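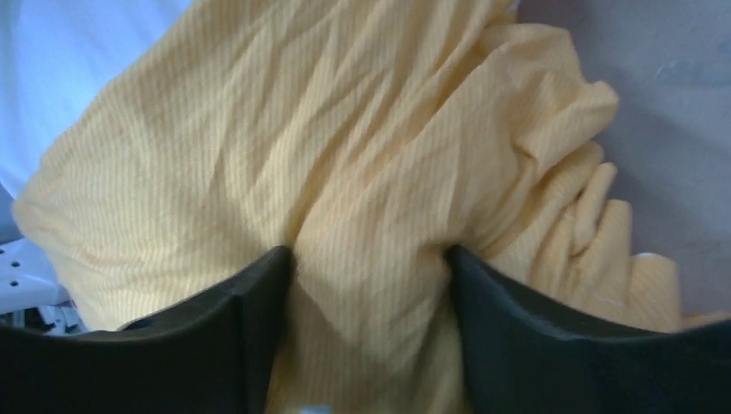
Gutetti: a little dataset of laundry care labels

Version 2, last updated Sep 10, 2025

Hi! Gutetti is my collection of care label text, typed up by hand and stored in one plain CSV file. If you've ever squinted at the tag inside a shirt and wondered what the triangle meant, you're who I made it for.

I started it in May while writing a sorting app called Zera (still half done, please don't ask). I needed real label wording to test against and everything I found was either a symbol chart or a scanned brochure. So I went through my closet, then my sister's closet, then the thrift store racks until it got a bit awkward.

What's in the file

There are 68 labels, one per row, and 12 columns. The ones you'll probably care about:

label_id – a short code, never reused
item_type – shirt, sheet, towel and so on, in my own words
fiber_text – the fiber line just as printed, typos included
wash_text, dry_text, iron_text – same deal
symbols – symbol names separated by semicolons
lang – languages on the tag, in printed order
notes – me rambling

Blank means the label didn't say. The word "unreadable" means it said something and I couldn't make it out. Please don't merge those two! I did that in version 1 and had to go back through the whole pile.
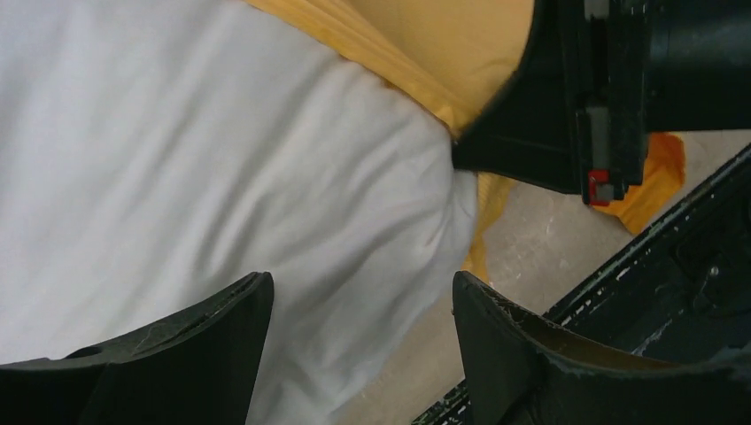

Rumpled white fabric with yellow-orange behind it.

How I typed things up

I kept capitals and punctuation exactly as they were, so you'll see "DO NOT BLEACH" and "Do not bleach." sitting in the same column. Temperatures are left in whatever unit the tag used. Symbols I named using my own list, in symbols.txt, and I'm sure somebody who does this for a living would pick better names.

For 20 of the labels I typed everything twice, a week apart, and compared. Most of my slips were in the fiber line, where I kept swapping the percentages on blends. Those are fixed now.

Stuff to watch out for

It's very heavy on cotton and very light on wool, silk and anything fancy. Nearly all the tags have English on them. Older labels tend to be faded, so they have more "unreadable" cells than the rest.

Loading it

It's UTF-8 with commas, and fields with commas inside are quoted. If you open it in a spreadsheet, set label_id to text first or the leading zeros disappear. There's a small loader script called khokhar.py in the tools folder if you'd like to skip all that.

License

Use it for anything, school and work included. A link back is lovely but you don't have to. If you spot a mistake, open an issue with the label_id and I'll go dig out the tag.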